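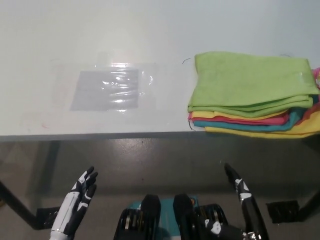 Sunday, June 7, 2020

Trarcombe organ, bellows + reeds

Started early, shop already warm. Pump reservoir off the Tellora last night and left it hanging so the old cloth could relax. It didn't relax, it cracked along the hinge fold when I opened it. Fine, was coming off anyway.

Serial on the back rail is 3827, stamped not written. Dwayne had it in the book as 3872. Fixed it in the book. If the Osinbridge people ever write back with the maker's list, use the stamped one.

Old cloth: rubber has gone to something like burnt sugar. Scrapes off the flat boards ok with the wide chisel held bevel down, but in the corners it smears. Heat gun on low helped for a minute and then made a mess. Went back to scraping cold. Underneath the cloth there is hide glue in some spots and a brown contact cement in others, so somebody has been in here before and only did the parts they could see. Hide glue comes up with a damp rag and waiting. The cement doesn't care about water. Tried a little acetone on the inside face of the board, where a stain won't matter, and it lifted but drove color down into the poplar. Don't use that on anything facing out.

Boards themselves good. One has a check running in from the end grain, follows the grain, goes through. You can feel air on your lip if you blow from the other side. Ran thin hot glue in, clamped, then a strip of leather over the inside. Leave till tomorrow before touching it. I mean it this time, last one I opened after lunch and had to do over.

New cloth cut from the roll we got from Park. It's heavier than the last roll. Worried about the fold. Made a test hinge out of scrap board and worked it by hand while I was on the phone, no whitening at the crease, but it wants to spring open. The external springs may need backing off or the feet will feel heavy. Ask Dexter what he did on the last one, he complained about this same thing in the van and I wasn't listening.

Pattern: traced from the old cloth BEFORE it came off, on brown paper. Add extra at the corners where the original maker skimped. Pattern is rolled up behind the bandsaw with the name on it. Please don't use it for masking.

Reeds

Pulled the whole back set with the hook. Numbered from the bass end, in the rack, in order. Do not "tidy" the rack. Two slots have reeds that were in the wrong cells when I got here, I put them in the rack where they should go by pitch, pencil marks on the wood next to them.

Dust mostly. Dry brush always toward the tip, never back toward the rivet. A few had green on them where something got in from above, my bet is a flower vase, there's a ring in the finish on the top in just the right place. Cleaned the green with lemon juice and a wood stick, rinse, dry right away, then brush again. Left the tongues alone otherwise. No polishing. I know they look nice shiny. Dwayne shined a full set two summers ago and every one of them went sharp and stayed there.

Tuning notes, all taken on the test bellows, which reads a little different from the real thing so don't tune to these, just for finding the bad ones:

Bass octave fine, low C slow to speak. Bent the tip down a hair, better. Don't bend again.
E above that, buzz. Was a hair (actual hair, dog I think) under the tongue. Gone.
Tenor A flat-ish, leave it.
Middle G dead. Tongue has a crack at the root, can see it if you flex it toward the lamp. Needs replacing. Looked through the drawer of spares and nothing with that profile. Dexter has the junk action from the school job in his garage, same maker maybe, have him look.
Top end all speaks, couple of them thin. Wait until they're back in the cells before judging.

The tremulant fan on this one is a mess, paddle is split and the spindle is bent, someone forced it. Out of the job as quoted. I will call Trarcombe and ask if they care. Last time we fixed a thing we hadn't quoted we ate it.

Money, while I think of it: quote was 735 for bellows and cleaning. Cloth has gone up. If we have to make the G reed from new I'm over. Dwayne says round it to 1000 and do the fan and the stop action felts while it's apart, which is sensible, but I want them to say yes to it in writing and not over the phone to whoever picks up. Their secretary writes things on envelopes.

Felts: moth in the pedal straps and the key felts, bass end worst. Bagged the old stuff and took it straight outside. Vacuumed the key bed, then again with the crevice thing, then took the keys off and did it a third time. Balance pin holes are fine, front pins rusty. Steel wool on the pins, with the key bed masked, because last time the wool crumbs ended up everywere. Red felt from the roll on the shelf is too thick for the front rail, use the green. Check depth after. Should be the same at both ends and it wasn't before, bass keys were going down like a couch.

Glue pot: someone left it on. Not naming anyone. The glue was brown and smelled like a barn, tossed it, made new. Soak the granules first, THEN heat. If it strings it's ready, if it drips it's thin. Put the lid on. Turn it off.

Case hasn't been touched and isn't going to be apart from a wipe. They asked about stripping it. I said no on the phone and I'll say it again in person. That's the original finish under the grime, did a test spot behind the music desk with mild soap on a barely wet rag and it came up a nice dark honey. Leave the ring.

Where I got to: reservoir boards clean on one side, half on the other. Check glued and clamped. Cloth cut, not hung. Reeds cleaned and in the rack minus the G. Keys off, stacked in order on the long shelf, under the sheet.

Next
- other half of the scraping
- hang cloth, long side first, needs two people, Dexter in at 4 on Tuesday so do it then
- exhausters: look inside before deciding, they may be ok, flap leather felt supple from what I could reach
- call re: fan
- springs, get tension before they go back on, I forgot to measure them coming off (yes I know)
- more hide glue, order it, that was the end of the bag

They want it back for a service in August. Told them probably. Wrote it on the wall calendar in pencil.

Knuckle cut on the reed hook again. Bandaids are in the drill drawer now, moved them.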